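Frequently asked questions: checking a practitioner's registration and reporting a concern

Altora Community Health Service, Jomholm and Ulow clinics

Last reviewed: August

How do I check that a health practitioner is registered?

Search the public register for the relevant profession. Enter the practitioner's family name first, then narrow by given name, profession or location. The register entry shows the type of registration, its expiry date, the principal place of practice and any published conditions. Registration numbers are unique, so a number is more reliable than a name where one is available.

The search returned no result. Does that mean the person is not registered?

Not necessarily. Check the following before drawing a conclusion:
The practitioner may be registered under a previous or full legal name.
The name may be hyphenated on the register and unhyphenated on a badge, or the reverse.
You may have selected the wrong profession.
The occupation may not require registration at all.

If the search still returns nothing, ask the clinic's practice manager for the registration number. Reception staff at both clinics can pass on the request.

Are all staff who wear a clinic badge registered?

No. Badges at Altora carry the wearer's role in the second line. Reception, billing and patient transport staff are not registered practitioners and do not give clinical advice. Students wear a badge with the word STUDENT in capitals and are supervised for every patient contact.

Can I refuse to be seen by a student?

Yes. Tell the supervising practitioner or the front desk. Refusal does not affect your place in the queue and is not recorded as a complaint. You can also agree to a student being present but decline an examination by the student.

What credentials does Altora check before a practitioner starts work?

Identity documents, primary qualification, current registration, professional indemnity cover and two referees. Qualifications are confirmed with the awarding institution and not from the certificate alone. Locums engaged through an agency go through the same checks; the agency's own file is not accepted as a substitute. Registration is checked again at each renewal.

What is the difference between a complaint and a notification?

A complaint concerns the service you received: waiting times, fees, communication, access to records. A notification concerns the conduct, health or performance of an individual practitioner and goes to the regulator. Some matters are both – the two processes can run at the same time.

I think someone is claiming a qualification they do not hold. What should I do?

Report it to the regulator directly. You do not need proof and you do not need the clinic's permission. Write down the name and title used, where and when the contact took place, and what was said or done. If there is an immediate risk to anyone's safety, call emergency services first.

Please do not confront the person or post their name online. A published allegation can prejudice an investigation and may expose you to a defamation claim.

Can I submit screenshots or messages as supporting material?

Yes. Messages, booking confirmations and social media profiles are often the only record of the title a person used.

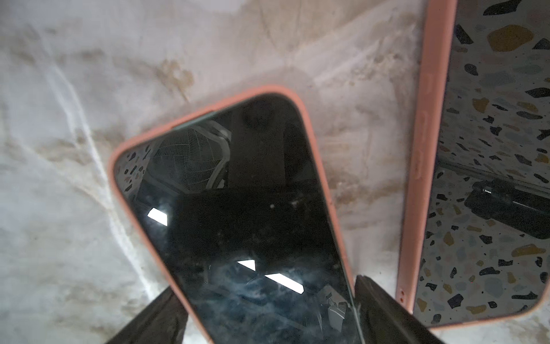
Supporting material should reach us in its original form wherever possible. Export the full conversation, keep the date and time stamps visible, and do not crop out the sender's details. If you bring a phone to the front desk, staff can note what it displays but will not keep the device or copy its contents without written consent. A dark screen like this one, face up in its pink case, gives staff nothing to record, so unlock the phone and open the relevant message before you reach the counter. Paper copies are accepted at both clinics.

How long will a complaint to Altora take?

We acknowledge complaints within two working days and aim to send a written outcome within 45 days. If more time is needed, you will receive a letter stating the reason and a revised date. Time frames for notifications are set by the regulator and we cannot shorten them.

Will the practitioner know that I made the report?

For a complaint, usually yes, as the practitioner must be able to respond. Anonymous complaints are accepted but limit what can be investigated. For a notification, ask the regulator about confidentiality before you submit.

Who handles complaints?

Bilal Bataineh, Clinical Governance Coordinator, for both sites. Write to him care of the Jomholm clinic, or leave a sealed envelope at either front desk marked "Clinical Governance – Confidential". Interpreters can be arranged at no cost.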